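Jarkex: demostraciones bimanuales de mesa

Ficha del conjunto de datos y notas de uso

Jarkex reúne demostraciones teleoperadas con dos brazos pequeños que trabajan sobre una misma mesa. Lo preparamos en Arkach para entrenar políticas de imitación en tareas de agarrar, trasladar y colocar piezas, y lo usamos también como banco de pruebas para comparar maneras de grabar. El mantenimiento lo llevan Martti Suominen (grabación y revisión) y Jarmo Hyvönen (formato, herramientas de carga y particiones).

Resumen

Nombre: Jarkex
Tipo: demostraciones humanas por teleoperación
Brazos: dos, montados en el mismo riel
Episodios publicados: 272
Frecuencia de muestreo: 30 Hz
Idioma de las instrucciones: español
Estado: abierto a correcciones, sin nuevas tareas previstas hasta octubre

Para qué sirve

El conjunto está pensado para aprendizaje por imitación a partir de imagen y estado articular. También puede servir para preentrenar un codificador visual con escenas de manipulación, aunque la variedad de fondos es muy poca y no esperamos que eso generalice bien por sí solo.

No recomendamos usarlo para estimar fuerzas de agarre. No hay sensores de fuerza en las pinzas y la corriente de los motores se guarda sin calibrar. Tampoco sirve como referencia de seguridad para trabajar con personas cerca de los brazos: todas las sesiones se grabaron sin nadie dentro del recinto.

La celda

Las dos bases van sujetas a placas negras sobre un riel de aluminio que recorre el frente de la mesa. Cada brazo alcanza con comodidad su mitad y una franja central compartida, que es donde se dejan las piezas. Las paredes del recinto llevan un estampado azul de circuito impreso. Es el mismo en todas las sesiones, y quien quiera medir robustez visual tendrá que aumentar los datos o grabar los suyos. 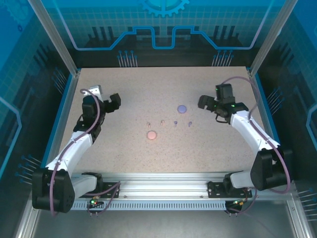
Lectura: 5 min

El juego de piezas de la tarea principal se compone de discos planos y clavijas con vástago corto y cabeza redondeada. Los colores van del rosa al morado y algunos tonos quedan bastante cerca entre sí. Lo elegimos a propósito: en las primeras pruebas, con colores muy separados, la política aprendía a guiarse por el color e ignoraba la forma.

Tareas

agrupar: llevar las clavijas hacia el disco que indica la instrucción.
pasar: un brazo toma una pieza y la entrega al otro en la franja central.
despejar: retirar los discos hacia los lados sin tumbar las clavijas.

Cada episodio contiene una sola tarea. La instrucción se escribe antes de grabar y no se modifica después, aunque el operador se haya equivocado de pieza. En ese caso el episodio queda marcado como fallido y se conserva.

Cómo se grabó

El operador mueve dos brazos guía desde un puesto aparte y los brazos de la mesa repiten el movimiento. Antes de cada episodio se recolocan las piezas a mano, sin plantilla, de modo que la posición inicial varía dentro de la zona central. No medimos esa posición. Si la necesita, se puede estimar desde el primer fotograma, y en herramientas/inicio hay un guion que lo intenta para los discos — con las clavijas falla a menudo.

La grabación empieza cuando las dos pinzas llevan un segundo quietas y abiertas. Termina cuando el operador pulsa el pedal. Quedan a veces unos instantes de inmovilidad al final, que no recortamos.

La cámara está fija y no se movió entre sesiones, salvo un ajuste de enfoque documentado en CAMBIOS. La exposición es manual.

Contenido de cada episodio

video.mp4: vista de la cámara fija.
estado.parquet: posiciones articulares y apertura de las pinzas de ambos brazos.
accion.parquet: posiciones pedidas por los brazos guía.
meta.json: tarea, instrucción, operador (código anónimo), resultado y versión del firmware.

Las marcas de tiempo son monótonas y comparten origen. Las acciones corresponden al mismo instante que el estado, sin desplazamiento. Si su código de entrenamiento espera la acción del paso siguiente, hay que desplazarla al cargar; el cargador incluido lo hace con la opción desfase=1.

El orden de las columnas es siempre brazo izquierdo y después brazo derecho, vistos desde la cámara. En la versión anterior estaba al revés en parte de los archivos. Quien tenga una copia antigua debería descargarla de nuevo.

Revisión

Martti revisó todos los episodios a velocidad doble y marcó el resultado. Jarmo volvió a revisar una parte sin ver las marcas, y el acuerdo entre ambos fue de casi el 95 %. Las diferencias vienen sobre todo de la tarea despejar, donde no estaba claro si una clavija que se tambalea y vuelve a quedar de pie cuenta como fallo. Decidimos que no cuenta.

Se retiraron 13 episodios por pérdida de fotogramas. Sus números no se reutilizaron, así que la numeración tiene huecos.

Particiones

Hay una partición de entrenamiento y otra de validación, separadas por sesión y no por episodio. Dos episodios seguidos se parecen mucho, y mezclarlos entre particiones da resultados demasiado buenos. Las listas están en particiones/ y pedimos que se usen tal cual al publicar cifras.

Problemas conocidos

Los cables morados de los brazos forman un lazo amplio y en algunas posturas pueden tapar parte de las piezas. No hay una segunda vista que lo compense.

El motor de la pinza derecha tiene algo de holgura. La apertura registrada puede no bajar del todo a cero con la pinza cerrada.

Algunas instrucciones dicen «ficha» y otras «disco» para el mismo objeto. En meta.json hay un campo normalizado, pero el texto original se mantiene.

Conjuntos relacionados

Salminen usa la misma celda con un solo brazo y comparte el formato de archivos. Stetholm es anterior y guarda las acciones como incrementos, por lo que no se puede mezclar con Jarkex sin convertirlo antes. El conversor está en herramientas/stetholm y solo se ha probado con la última versión de aquel conjunto.

Contribuciones

Los errores de marcado se comunican abriendo una incidencia con el número de episodio y el segundo aproximado. No aceptamos por ahora episodios grabados en otras celdas. Para dudas sobre el cargador, escriba a Jarmo Hyvönen; para todo lo relativo a las grabaciones, a Martti Suominen.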